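# Help wanted: tidying, sorting and packing at Wevstead

I'm looking for a few people to help me get the big wooden tables and the counter at Wevstead back under control, and I pay for it. 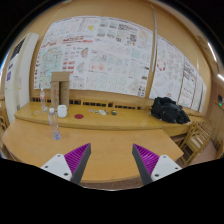 *Page last changed: February 12, 2021*

So, the job. I run the upstairs workroom at Wevstead, and all week long people set things down on that long wooden counter and walk away. Water bottles, cups, coasters, bags, cardboard boxes with the flaps still open, and a whole lot of little bits that belong in a drawer somewhere (I have the drawers! they have labels and everything!). I used to clear it all myself on the way out, but Fadach moved its sample packing in with us and now there's more coming through than I can keep up with.

I'd like to hire two people for now and maybe a third in June when things get busy again. It's 15 hours a week, mornings if possible, though I can be talked into afternoons if you're good at this.

**What you'd be doing**

- Clearing the counter first, then the front table. I like that order but I won't fight you on it.
- Emptying bottles, washing cups, putting coasters back in their stack.
- Sorting the small stuff. Clips, caps, erasers, bits of packaging. If you can't tell what something is, it goes in the "ask me" tray and we look at it together.
- Packing boxes for Fadach and Rovero. Rovero boxes get paper on the bottom and paper on top. Fadach boxes just get taped.
- Hanging up bags and jackets people leave behind. Please don't go through them, just put them on the hooks by the stairs.
- Wiping down the wood with a damp cloth and then a dry one. No spray, ever. I had a bad experience with a spray.

**What I'm hoping for in you**

You don't need any experience. If you're the person who straightens the magazines at the dentist, we'll get along great. You should be fine on your feet for a few hours and able to lift a packed box, which can get up to nearly 40 pounds with the Rovero ones (we have a cart, use the cart). Some reading and writing in English for the labels. I talk a lot while I work - headphones are fine if that's not your thing.

Last year we sent out 2,096 boxes for Rovero alone, so there's always something to do on a slow morning. Box folding, mostly.

**Pay and so on**

Pay is hourly and goes out every other Friday through Rusu, who handle payroll for the whole building. They'll need your bank details and a form I'll give you on the first day. Coffee and tea are free. Lunch you bring yourself, and there's a fridge, but write your name on things. Parking behind the building is first come, first served and the bus stops right across the street.

**How to apply**

Send me a short note through the Wevstead contact page with "tidying" in the subject line. Tell me which mornings you can do and one place you've kept in order before - a kitchen, a garage, a classroom closet, anything. No résumé needed. I'll have you come by for an hour, paid, and we'll do one counter together and see how it feels for both of us.

If you've written before and didn't hear back, please write again, my inbox was in worse shape than the counter.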